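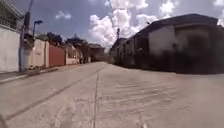 Two lanes of poured concrete, walls on the left, and a good long look ahead.

There is a particular pleasure in walking down a concrete street, and I have been trying for years to explain it to people who would much prefer a lane with trees. Asphalt is softer underfoot, I grant them that, and it is kinder to bicycles. But asphalt gets covered over every so often and starts its life again, all black and smooth, while concrete just sits there and keeps whatever happens to it. Scuffs, dust, patches, a seam that wanders a little to one side as it goes (I am very fond of a wandering seam). You can spend a whole morning looking down.

I grew up on a street like that in a neighborhood called Moltard, which was laid out in slabs before my parents moved there. We lived at number 64, behind a wall my father painted cream every few years and complained about in between. The street was our living room, more or less. We drew on it with chalk, we played a game that used the joint between the lanes as a border between two countries, and we knew every bump in it by the sound a wheeled suitcase made going over. My aunt could tell from her kitchen whether a visitor was headed for our gate or the next one along.

The joint is the part that most people never think about, and I would like to put in a word for it. Concrete shrinks as it cures, and it swells and shrinks again with the weather for the rest of its life, so a long road poured in one piece would crack wherever it pleased. The joints give it somewhere to move. Some are cut with a saw, some are formed when the slab is poured, and many are filled with something dark and flexible that dries out over the years and has to be raked out and done again. On our street that happened once in my childhood, in November, and it took 9 days, during which we were forbidden to play countries and played it anyway, on the sidewalk.

And of course the concrete makes up lines of its own. A diagonal running off toward the middle of the road could be a crack, or an old trench that was filled and smoothed, and I can stand over one for longer than is polite trying to decide. A filled trench usually has two edges. A crack usually has a bit of a wobble. After that I am guessing like anybody else.

Then there are the walls. I have a weakness for streets where the houses keep to themselves and let the walls do the talking, white and cream and beige, one after the other, each household with its own idea of what counts as a neutral color. It takes only one stretch of dull maroon red to make you notice how pale everything else has been. When I moved away to Tillo, where the front yards are open and you can see right into everybody's dining room, I missed the walls terribly. I missed the weeds at the bottom of them, too, and the big gray poles with their fittings halfway up, which we used for hide and seek and which hid exactly one thin child.

If you would like to take up this kind of walking, you hardly need a thing. Go early, when a low sun picks out every rough patch, or go late, when the lamps come on. Wear shoes with some cushion, as concrete is hard on the knees after the second mile. Walk a street out on one side and back on the other, and stop whenever the surface changes from rough to smooth. My own favorite loop starts behind the bakery on Puner Street and takes in 11 blocks, and I have never finished it in the time I told my family I would.

I still go back to Moltard when I can. The wall at number 64 is a different cream now, a little pinker than my father would have stood for, and the joint out front could use filling again.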